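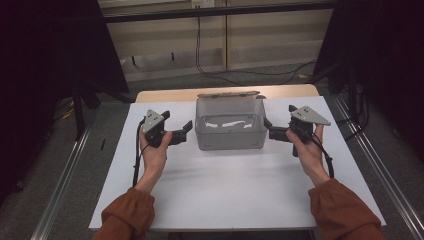

One comment on our first draft was that a box with a lid is too simple for a whole report, and that we should write only about what people put inside it. We thought about this remark for a long time. We kept the box in the report, but we agree that the contents are important, and the second half is now longer than it was in February.

Storing Small Things: Boxes, Trays and Tubes
Project report, Radeo course in everyday design, Pedanero
September 6, 2019

1. Question of the project

In the student workshop at Trorkano there is one long shelf for small objects. When the course began, everything on this shelf was kept in cardboard boxes. To find something, a person had to take down a box, open it, look inside and put it back. Our question was if see-through containers make this work easier, and which kind is good for which object.

2. What we compared

We used 4 kinds of container: a frosted box with a hinged lid, an open clear tray, a clear tube, and the old cardboard box. We filled them with ordinary things from the workshop, such as labels, string and pieces of foam. Each member of the group had to find 6 objects and return them to the same place.

3. The box with the hinged lid

A translucent box does not show its contents as glass does. Pale objects can be seen as soft shapes through the wall, and one can say that something is there, but not always what it is. For our shelf this was enough in many cases. We wrote a short word on the front of each box, and then the wall had only to answer the question "empty or not empty".

The lid was discussed more than any other part. A hinged lid cannot be lost, and it stays with the box when the box is carried. On the other hand, it needs free space above and behind when it stands open. On our upper shelf there was not enough height, so the box had to be taken down to the table every time. A loose lid would be better there — but then it must be put somewhere, and our table is already full.

4. Tubes and trays
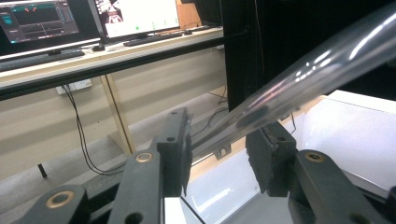 Photo: Radeo project group, Trorkano workshop

Clear plastic is easy to look through from the right side and quite difficult from the wrong one. On a tube the light makes long white lines, and the walls show reflections of the room. Under the strong lamp we sometimes took a reflection for an object. When we turned the tube a little, the mistake was gone.

For string and rolled paper the tube was the best container we had. It did not stay in its place on a flat shelf, however, and we made 2 low wooden supports for it. The tray was the fastest of all, as there is nothing to open, but it collects dust and it cannot be stacked when it is full.

5. Changes on the shelf

The cardboard boxes are now used only for large pieces of foam. The frosted boxes stand on the lower shelf, where the lids can open fully. Trays are kept on the table for the things needed every day, and in the evening they go into the Tang cabinet next to the door, which keeps most of the dust away.

6. Open points

We did not test how the plastic looks after a long time of use. Small scratches could make a clear tray similar to a frosted box. We also did not try coloured lids, although the group would like to do it in the next course. The labels on the boxes are written by hand at present and some of them are hard to read, so these will be written again first.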